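Multetti Revival Tour: progress report to the Camano Fund
Second report, covering the period to the end of January
Prepared by Anahera Pirihi, producer

Summary

The show exists, it has a script that can be performed from start to finish, and it has been performed from start to finish in front of people who paid. I mention this first because my last report could not say so. We are over schedule on the set, under target on ticket sales at one venue out of 3, and I am less sure than I was in the autumn that there is a large audience waiting for a children's television act to come back as a stage show for grown-ups. There is an audience. I would not yet call it large.

The script

The version you funded ran to two acts with a long middle section recreating sketches from the old series. We tried it in the rehearsal room and it was hard going. People who remember the sketches laughed before the jokes arrived, and people who don't remember them didn't laugh at all. The middle section is now half its former length and the time has gone to new material, most of it involving Ševčík, the talking wardrobe, who had four lines on television and now has most of the second act.

The writers are very pleased with this. I am reserving judgement. A wardrobe is a hard thing to keep funny for forty minutes, and the operator inside it needs a break that the running order does not currently give her. We have asked for a song to be moved to cover it. At the time of writing the song has not moved.

Previews

We gave two previews in a hall with 200 seats. The first was full, though I would be careful with that, as a good share of the tickets went to friends of the company. The second was a fairer test and was a little over half full. Laughter was steady in the first act and patchy after the interval. The comment cards were kind. Comment cards are usually kind, and I have asked the front of house team to stop quoting them to me as evidence.

What I took more seriously was the bar. At the first preview people came back promptly after the interval. At the second, they drifted, and we held the curtain for them. The interval has been cut by five minutes and the second act now opens with the band.
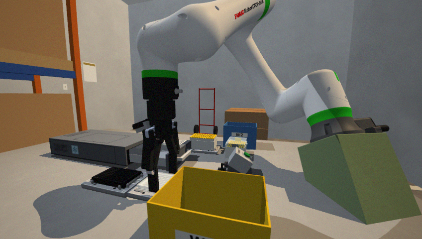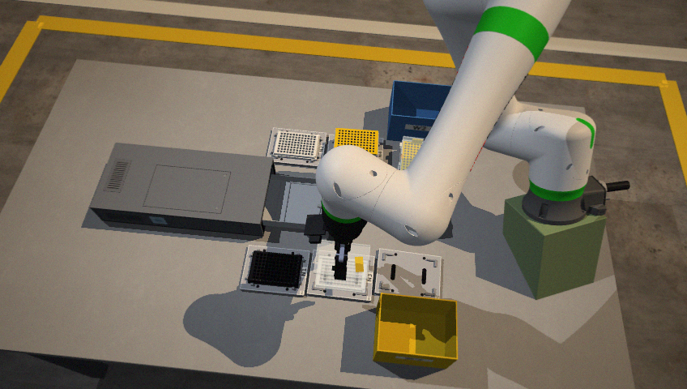

Tickets and marketing

Advance sales across the tour stand at 3,520. That looks healthy on one line, but most of it is the opening week, and the opening week was always going to sell. The final venue is well behind and the box office there tells me this is normal for the time of year. It may be. They told me the same thing about a different show, and that one closed early.

We paid Zovum for an online campaign aimed at people who watched the original series as children. Their report says it reached a great many of them. It does not say how many bought a ticket, and I have asked twice. Until I get an answer I do not propose to renew, and the remaining marketing money will go on posters and local radio, where at least I can ring the venue the next morning and ask whether the phone went.

Set and puppets

Three of the five main puppets are finished. The other two are waiting on eye mechanisms, which were promised for before Christmas and have since been promised again. We previewed with stand-ins, and only the puppeteers minded - they minded quite a lot.

The playroom set packs down as designed, but it takes the crew nearly three hours to put up and the plan allowed for two. On a day with a matinee that matters. The designer believes it will get quicker with practice. I have budgeted as if it will not.

Money

Spending is within the total you agreed, with the set over and travel under. I don't expect travel to stay under once the tour is moving, so please don't read that as a saving. A full statement is attached for your finance team.

We are not asking for more at this stage. We do ask for permission to move the unspent rehearsal money into set repairs, as the playroom door has already been rehung twice.

Before the next report

The two remaining puppets to be delivered and rehearsed in. A decision on the song. Written figures from Zovum, or a note from me saying that we gave up asking. I will also send weekly sales for the final venue from now on, whether or not they are good.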